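홈 | 옷장 정리 | 세탁 메모 | 자주 묻는 질문 | 방명록

니트 개기와 보관, 자주 묻는 질문

니트 글을 하나 올릴 때마다 비슷한 질문이 댓글로 들어와서 아예 한 페이지에 모았어요. 저는 세탁소를 하는 사람도 아니고 의류 쪽 전공자도 아니에요. 그냥 니트를 너무 좋아해서 많이 사고, 많이 망가뜨려 본 사람입니다(축융된 스웨터로 컵받침 만들어 본 분 계시면 손!). 그러니 옷 안쪽 라벨에 적힌 말과 제 말이 다르면 무조건 라벨을 따라 주세요.

니트는 걸면 안 되나요?

얇고 가벼운 건 걸어도 큰일 안 나요. 저도 얇은 가디건 몇 벌은 걸어 둡니다. 문제는 무게가 좀 있는 것들이에요. 손에 들었을 때 묵직하다 싶으면 저는 무조건 갭니다. 겨울 내내 옷걸이에 걸어 둔 스웨터가 봄에 원피스 길이가 된 걸 본 뒤로는 예외가 없어요. 어깨에 뿔처럼 튀어나온 자국도 꽤 오래 가고요.

꼭 걸어야 하는 상황이면 세로로 반 접어서 겨드랑이 부분에 옷걸이 고리가 오게 놓고, 몸판이랑 소매를 양쪽 어깨 위로 넘겨서 걸치는 방법이 있어요. 처음엔 어색한데 두세 번 해 보면 손에 익습니다.

이미 생긴 어깨 뿔은 어떻게 없애요?

분무기로 그 부분만 살짝 적시고 손바닥으로 둥글게 쓸어 준 다음 평평하게 눕혀서 말려요. 스팀다리미가 있으면 옷에 닿지 않게 띄워서 김만 쐬어도 되는데, 아크릴이 많이 섞인 니트는 열에 축 늘어질 수 있으니 안 보이는 곳부터 해 보세요. 저는 급하게 하다가 밑단 하나를 미역처럼 만든 적이 있습니다...

어디서 개는 게 제일 편해요?

침대요! 책상도 써 보고 바닥도 써 봤는데 책상은 소매가 자꾸 밖으로 떨어지고 바닥은 허리가 아파요. 침대는 높이도 괜찮고 소매를 양옆으로 쭉 펼쳐도 자리가 남아요. 대신 이불이 푹신하면 옷이 가운데로 꺼지니까 두꺼운 이불은 걷고 얇은 면 커버만 깔아 둔 상태가 좋습니다. 커버를 손으로 한 번 쓱 펴 주고 시작하면 훨씬 수월해요. 완벽하게 팽팽할 필요는 없고요.

혹시 침대 커버에서 니트로 먼지가 옮겨붙지 않냐는 질문도 있었는데, 보송보송한 기모 커버나 담요 위에서는 좀 붙어요. 매끈한 면이면 별로 신경 안 써도 됩니다.

스웨터 개는 순서를 알려 주세요.

저는 이렇게 합니다.

1. 앞판이 아래로 가게 엎어 놓고 몸판을 손바닥으로 폅니다. 잡아당기지 말고 쓸어 주는 느낌으로요.
2. 한쪽 옆구리를 가운데 쪽으로 3분의 1쯤 접어요.
3. 넘어온 소매를 아래로 꺾어서 몸판과 나란히 눕힙니다. 두꺼운 소매는 꺾이는 데가 불룩해지는데 거기만 한 번 눌러 주세요.
4. 반대쪽도 똑같이 합니다.
5. 밑단을 잡고 위로 반을 접거나, 서랍이 좁으면 세 번에 나눠 접어요.
6. 뒤집으면 끝!

2번에서 폭이 들쭉날쭉하면 쌓았을 때 탑이 기울어요. 처음 하시는 분은 두꺼운 종이나 잡지를 등 가운데에 올려놓고 그 폭에 맞춰 접었다가 나중에 빼면 됩니다. 저도 한동안 그렇게 했어요.

줄무늬는 줄을 맞춰서 개야 하나요?

안 맞춰도 옷에는 아무 일 없어요. 그래도 가로줄은 좋은 점이 있는데, 옷이 비뚤어졌는지 바로 보인다는 거예요. 밑단 쪽 줄이 수평이면 제대로 놓인 거고, 물결치면 어딘가 당겨진 거죠. 저는 줄무늬 니트를 개는 날엔 괜히 욕심이 나서 양쪽 옆구리 줄까지 맞춰 봅니다.

단, 소매 줄은 포기하세요. 소매를 꺾으면 줄이 몸판 줄하고 비스듬하게 만나는 게 당연해요. 줄 간격이 몸판이랑 소매가 다른 옷도 많고요. 이걸 맞추려고 소매를 비틀면 오히려 안쪽에서 꼬여서 나중에 주름이 남습니다.

부숭부숭한 니트는 돌돌 말아도 되나요?

여행 가방에 하루 이틀 넣는 정도면 괜찮아요. 보관은 말지 않는 쪽을 권해요. 털이 있는 실은 세게 말면 바깥으로 오는 면이 계속 쓸리고 안쪽은 눌려서, 폈을 때 결이 얼룩덜룩해 보이더라고요. 헐렁하게 개서 맨 위에 올려 두는 게 제일 안전해요. 눌린 털은 마른 손으로 살살 털거나 부드러운 솔로 결 따라 빗어 주면 어느 정도 살아납니다.

검정이랑 밝은색이 섞인 옷은 빨 때 물이 안 드나요?

이 질문이 제일 많아요. 저는 첫 세탁 전에 흰 면 조각을 적셔서 검은 부분 안쪽에 꾹 눌러 봅니다. 묻어나면 집에서는 손을 안 대고 세탁소로 보내요. 안 묻어나면 라벨에 손세탁이 있는지 확인하고, 찬물에 중성세제를 풀어서 짧게 조물조물하고 바로 헹굽니다. 담가 놓고 딴짓하는 게 제일 위험해요. 건질 때도 젖은 채로 뭉쳐 두지 말고 마른 수건에 펼쳐 올려서 수건째 말아 물기를 빼세요. 검은 줄이 흰 줄 위에 오래 포개져 있을 틈을 안 주는 거예요. 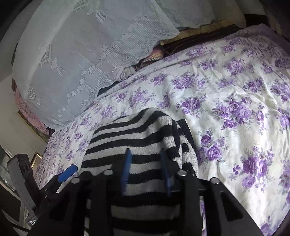
마지막 고침: 12월, 금요일 밤 (줄무늬 항목 보충)

보라색 장미 무늬 커버 위에 흑백 줄무늬 스웨터라니, 무늬랑 무늬가 만나서 좀 요란하지만 저는 이런 조합이 좋아요. 뒤쪽에 걸린 하얀 레이스 천도 제가 참 아끼는 물건이고요. 레이스 질문도 은근히 들어와서 바로 아래에 붙여 둡니다.

레이스 천 근처에서 니트를 다뤄도 괜찮아요?

걸려 있는 천에 옷이 닿지만 않으면 돼요. 조심할 건 니트 쪽보다 제 손이에요. 반지 낀 손으로 레이스 한번 만졌다가 실이 쭉 딸려 나온 적이 있거든요. 그 뒤로는 정리 시작 전에 반지랑 팔찌부터 뺍니다. 니트 올도 같은 식으로 뜯기니까 여러분도 빼고 하세요. 올이 나왔으면 절대 자르지 말고, 코바늘이나 굵은 바늘로 안쪽으로 끌어넣어 주세요.

서랍에 눕혀요, 세워요?

두꺼운 건 눕혀서 두 장까지만 포개고, 얇은 건 세워요. 눕혀서 높이 쌓으면 맨 아래 옷은 잊혀지고 납작해집니다. 저는 서랍 하나에 Coner 칸막이를 넣어서 왼쪽은 세우고 오른쪽은 눕히는데, 칸막이가 없으면 신발 상자 뚜껑으로도 충분해요. 꽉 채우지 말고 손이 쑥 들어갈 만큼은 비워 두시고요.

부피가 큰 터틀넥은 목을 먼저 뒤로 접어 넣고 개면 높이가 좀 줄어요. 목이 위로 튀어나온 채로 쌓으면 그 위의 옷까지 같이 삐뚤어집니다.

입고 나서 바로 넣어도 돼요?

안 돼요 안 돼. 한 번 입은 니트는 체온이랑 습기가 남아 있어서 저는 의자 등받이에 하룻밤 걸쳐 둡니다. 그다음 옷솔로 위에서 아래로 쓸어 주고 넣어요. 매번 빨 필요는 없고, 목둘레랑 소매 끝만 봐서 괜찮으면 몇 번 더 입습니다. 같은 니트를 이틀 연속 입지 않는 것만으로도 보풀이 확 줄어요.

보풀은 언제 떼요?

개기 직전에요. 펼쳐 놓은 김에 하는 게 제일 덜 귀찮아요. 털이 긴 니트에는 전동 제거기를 대지 마세요. 보풀이 아닌 원래 털까지 깎여서 민둥산이 됩니다. 작은 가위로 동그랗게 뭉친 것만 톡톡 자르는 게 속 편해요. 겨드랑이랑 옆구리, 가방 닿는 쪽 허리만 봐도 거의 다 본 거예요.

벌레 먹는 건 어떻게 막아요?

깨끗하게 빨아서 완전히 말려 넣는 게 먼저예요. 방향제는 그다음이고요. 저는 Sustance 향나무 조각을 서랍 구석에 두는데 향이 약해지면 사포로 살짝 문질러서 다시 씁니다. 향나무만 믿으면 안 되고, 계절 중간에 한 번은 다 꺼내서 털어 주세요. 울이나 캐시미어는 특히요. 비닐에 밀봉하는 건 덜 마른 상태면 냄새가 나서 저는 천 주머니를 씁니다.

압축팩은요?

저는 안 써요. 패딩도 니트도 한 번씩 넣어 봤는데 니트는 접힌 자국이 깊게 남아서 펴는 데 더 고생했어요. 자리가 정말 없으면 공기를 반만 빼고 짧게만 쓰세요.

한 벌 개는 데 얼마나 걸려요?

이제는 금방인데 처음엔 한 벌 붙잡고 한참 씨름했어요. 요즘은 하루 15분만 정해 놓고 그 안에 되는 만큼만 합니다. 다 못 하면 내일 하고요. 주말에 몰아서 하겠다고 침대에 산처럼 쌓아 두면 결국 그 옆에서 웅크리고 자게 되더라고요!

댓글

단추구멍: 겨드랑이에 고리 걸치는 방법 따라 해 봤어요. 처음엔 거꾸로 걸어서 소매가 바닥을 쓸었는데 두 번째에 성공했습니다ㅋㅋ

Nithin Subramaniam: 한국어 공부하면서 읽고 있어요. "부숭부숭"을 여기서 배웠습니다. 질문인데요, 소매가 아주 긴 스웨터는 3번에서 소매를 한 번 더 접나요?

└ 글쓴이: 네! 소매 끝이 밑단 아래로 나오면 그만큼 위로 다시 꺾어 주세요. 부숭부숭 꼭 써먹어 주시고요.

호두엄마: 장미 커버 너무 예뻐요. 저희 할머니 댁 생각나네요. 면이면 여름에도 쓰시나요?

└ 글쓴이: 그럼요, 여름엔 이거 하나만 덮고 자요.

함께 보면 좋은 글

- 줄어든 스웨터, 린스로 살려 보기 (반쯤 성공)
- Cendoder 옷솔 한 철 써 본 이야기
- 레이스 천 손빨래하고 모양 잡아 말리기
- Garcia 천 주머니, 크기별로 뭐가 들어가나
- 목 늘어난 니트 되돌리기

조회 2,902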